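Progress report to Cleris, May
Prepared by Elīna Rätsep, Namden project

**Upper material.** The knit upper for the Leltow trail shoe is now in its final version. We changed the yarn at the heel collar, as Jolene Stubbs asked in her last comments. The factory has knitted 265 pairs of uppers, and seven were rejected for loose loops near the tongue.

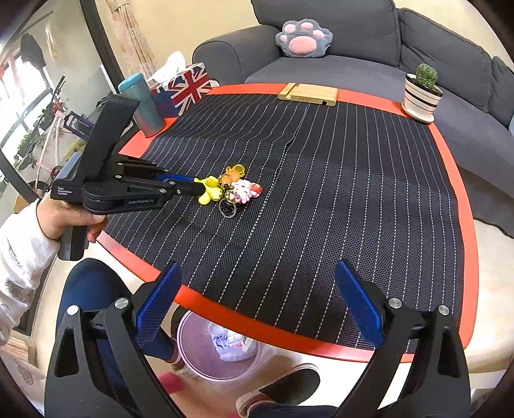

## Sole and fitting

The outsole mold was corrected in April - the old one left a thin line at the toe. Wear testing is going on with Chae-won Shin's group. Most runners like the wider forefoot, but the size 8 still feels short to them. We will send a new last to Pyo before Friday.

## Budget

We have spent $3451 from the sample budget, and $1180 is left. This is enough for one more sample round, but not for the second colorway. I ask kindly for your decision on this point.

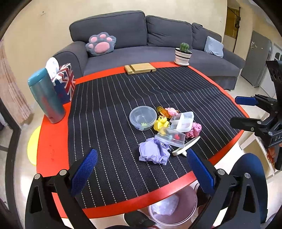 *Charms and small containers on the table.*

## Next month

- Confirm the lace color with Jolene
- Receive the corrected size 8 samples
- Send the care label text to Elfriede Moser for checking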